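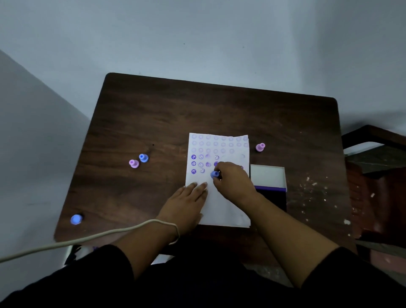 Rows of small round stamps on white paper.

Home Threads Letters About

Delphine Kapoor
2020-03-22

1/ I want to write a little about paper letters. I have exchanged them for many years with people in other countries, and lately several friends have asked me how one begins.

2/ My first pen friend was Tamsin Tillman. We were matched by a school list when I was learning English. Her first letter was two pages and I needed a dictionary for almost every line. I still have it, with my pencil notes between the words.

3/ The most common question is what to write about. My advice is to write about small things. What you cooked, which bus you took, what the neighbor said on the stairs. Big news arrives faster by telephone anyway.

4/ Second advice: answer the questions in the other person's letter. It sounds simple, but I have received very beautiful letters which did not answer one thing I asked. After this happens several times, one becomes tired.

5/ About length. Kenji Mahmoud sends me three sides, always three, and he stops where the paper stops. Sometimes the last sentence climbs up the margin. I like this very much and I have begun to do the same.
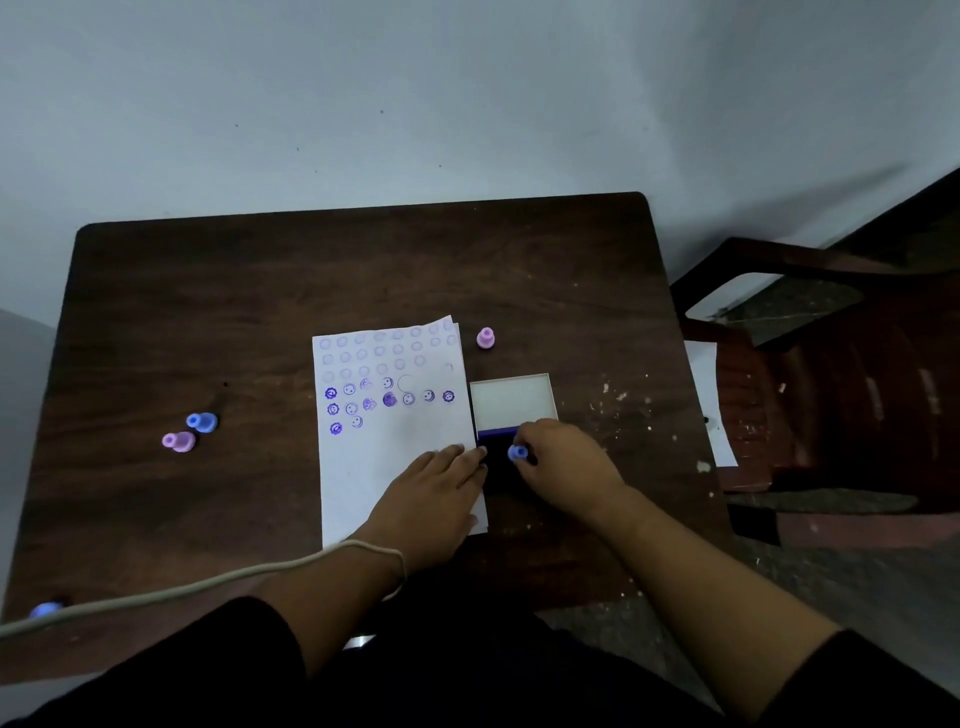

6/ Paper should be thin if the letter goes abroad, but please not so thin that the ink comes through to the other side. I made this mistake with a pad from Yorath. I could use only one side of each sheet, so the envelope became heavier, and the postage too.

7/ I keep a notebook with the date when each letter was sent and one line about what I told. Without it I tell the same story to Younes El Idrissi two times, and he is too polite to mention it.

8/ The slowest letter I received needed 48 days. In it Narayanan Nair asked if my cold was better. I had to think for a while which cold he meant.

9/ If you want to begin and you do not know anybody to write to, try an aunt or an old teacher. You do not need an exchange club for the first letter. I will make another thread in May about envelopes and how to fold them.

Print this thread | E-mail to a friend

Contact | © Delphine Kapoor | Back to top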